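How to Bleed a Radiator and Top Up the System Pressure

If a radiator is hot at the bottom and cold at the top, there is air trapped inside it. Letting the air out takes a few minutes per radiator and needs very little equipment. The steps below are for a sealed hot water system with a boiler and a pressure gauge. Steam radiators work differently and should not be bled this way.

What you need

A radiator key that fits your valves
An old towel or rag
A small bowl or jar
A flat screwdriver, for newer valves with a slot

Radiator keys are sold at any hardware store. Most older valves have a square end. The Fernis radiators in our own house take the standard key, but the one in the hallway is a Henríquez and has a slotted valve, so check every radiator before you shut the heat off.

Before you start

Turn the heat up and let all the radiators warm for 20 minutes. Go through the house and feel each one near the top and near the bottom. Write down which ones have a cold top.

Turn the heating off at the thermostat and at the boiler. Wait until the radiators are cool enough to hold your hand on. The water inside can scald you, and if the pump is running it can pull more air in.

Take a note of the pressure on the boiler gauge. Your manual gives the correct cold reading. On our Sollard the normal range is marked in green on the dial.

Bleeding the radiators

Start on the lowest floor with the radiator closest to the boiler and work outward, then go upstairs.

1. Find the bleed valve. It is at the top of one end of the radiator.

2. Put the towel on the floor under the valve and hold the bowl just below it. The water is often black and will stain carpet.

3. Fit the key and turn it slowly counterclockwise. A quarter turn is usually enough. Do not take the screw all the way out.

4. You will hear a hiss as the air leaves. Keep hold of the key.

5. When the hiss stops and a steady trickle of water comes out, turn the key clockwise until the valve closes. Snug is tight enough. The valves are brass and the threads strip easily.

6. Wipe the valve dry and look at it again after a minute. If a bead of water has formed, tighten it slightly.

If nothing comes out at all, the valve may be blocked with paint or the system pressure may be too low. Scrape away any paint from around the screw with a utility knife and try again. If the pressure gauge reads close to zero, top up first.

A stiff valve needs patience. Attila Sipos, who put in our boiler, told me to leave penetrating oil on the screw overnight and to use a Meto key with the long handle. It cost more than the little stamped ones but it does not slip. Keep both hands free for this part and have the bowl resting on something.
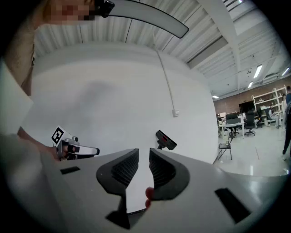

Curved black gripper fingers, with a second gripper held at left.

Topping up the pressure

Bleeding lets water out along with the air, so the pressure drops. Find the filling valve, which is normally on a braided hose or a short pipe under the boiler. Some boilers have a built-in lever instead.

Open the valve slowly and watch the gauge. Close it as soon as the needle reaches the cold reading in your manual. If you go past it, bleed a little water from the nearest radiator.

Turn the heating on again and feel the radiators once they are warm. They should be even from top to bottom. One that is still cold at the top can be bled a second time after everything cools.

A radiator that is cold at the bottom and warm at the top probably has sludge in it. Bleeding will not clear that, and it will need to be flushed.

Check the gauge again the next morning before the heat comes on. If the pressure keeps falling, look for damp spots around the valves and under the boiler, and call a heating technician if you can't find the leak.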